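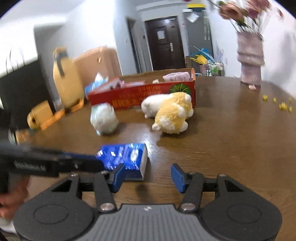
Portes ouvertes à Prasville : la visite de l'appartement

En janvier, l'association Kodis a ouvert au public l'appartement où elle donne ses ateliers de rangement. J'y suis allé en train depuis Levadville, puis à pied, vingt et une minutes en montant depuis la gare. L'entrée est gratuite et il faut s'inscrire la veille. On retire ses chaussures dans le couloir.

La visite se fait en petit groupe et commence par la salle à manger. C'est la pièce que j'ai préférée. On y travaille sur une grande table en bois brun, assez brillante, avec le genre de choses qui traînent chez tout le monde : des peluches, un livre bleu à couverture mouchetée de blanc, un vase rose à étages garni de fleurs artificielles. Une des peluches est encore dans son plastique. Le mouton jaune et blanc, lui, est couché sur le côté.

Le carton rouge ouvert, avec ses caractères chinois jaunes et son melon vert, sert de bac de tri. On y voit une serviette rose pliée et des sachets roses et blancs. Irena Kołodziej, qui menait la visite, demande d'y mettre d'abord ce qui est souple, et de garder les livres pour l'étagère. Elle déconseille d'acheter des boîtes avant d'avoir trié -- j'en avais justement commandé deux.

Il restait de petits grains jaunes éparpillés sur la table, à droite. Pour ce genre de chose, Kodis recommande une feuille de papier pliée en deux et un chiffon à peine humide, toujours dans le sens des veines du bois.

La suite est plus rapide. La cuisine se voit depuis le seuil, et la chambre était fermée le jour de mon passage. On finit par une discussion autour d'un café, et par la vente du guide Dantas, 51 pages, utile surtout pour le chapitre sur les jouets.

Compter environ 100 minutes en tout. Les ateliers reprennent en février 2024, sur inscription à l'accueil. Pour le retour, le dernier train vers Levadville part tôt, mieux vaut choisir la visite du matin.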